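4. Planning and Budget Before You Order

This section is for the person who prepares the purchase. Please read it before you sign the order form for the Claruro two-arm unit. The installation itself is explained in section 5.

4.1 Decide the tasks first

1. Write a list of the tasks which the robot must do in the first year. Keep the list short. Most of our customers begin with household tidying: taking small items from a dresser, opening drawers, clearing a bed.
2. For each task, write the heaviest object and the smallest object.
3. Mark the tasks that need two arms at the same time. If no task is marked, ask for the price of the one-arm unit before you continue.

Note: A task that is "maybe later" should not decide the size of the order. Grippers can be exchanged after delivery.

4.2 Test in simulation before you pay for hardware

The Cudeo simulation license can be ordered alone, without any robot. We recommend to begin with it. The furniture in the simulated room can be moved, so you can check if the arms reach the places that matter for you.

4. Order the license for a minimum of 2 months. One month is too short when the operators are new.
5. Choose the room that is nearest to your real one. A bedroom, a kitchen and a storage room are included.
6. Let each operator repeat every task from your list, and save the results in the project folder.
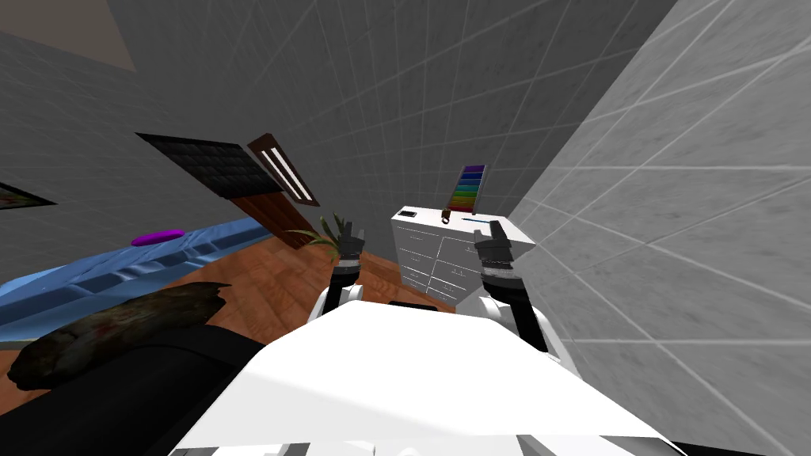
7. Compare the results with your list from 4.1. Remove the tasks that the operators could not finish, or move them to the second year.

Caution: A good result in simulation is not a guarantee. Friction, cables and soft materials behave in a different way with the real machine. Keep time in the plan for repeating the tests after delivery.

4.3 Prepare the budget

Use the planning sheet from Tirkport, our sales partner. These lines are the ones customers forget most often:

- Spare finger pads: 245 dollars per set. Plan 2 sets for the first year.
- Operator training: 600 dollars per person, to be paid before the first training day.
- Transport from the loading door to the room. This is not in the delivery price.
- Electrical work, if your room has no separate circuit.

Note: The simulation license is not deducted from the hardware price, except if this is written in your offer.

4.4 Reserve the dates

Delivery is 7 weeks after we receive the signed order. If your budget year closes in March, send the order early, so the invoice can arrive in the same year. Changes to the arm configuration start the waiting time again.

For questions about offers please write to Ornella Palumbo. For license questions please write to Sumathi Salian.

Last updated: 20 September 2023
2 comments | 7 shares
© Boateng Robotics | Contact | Back to top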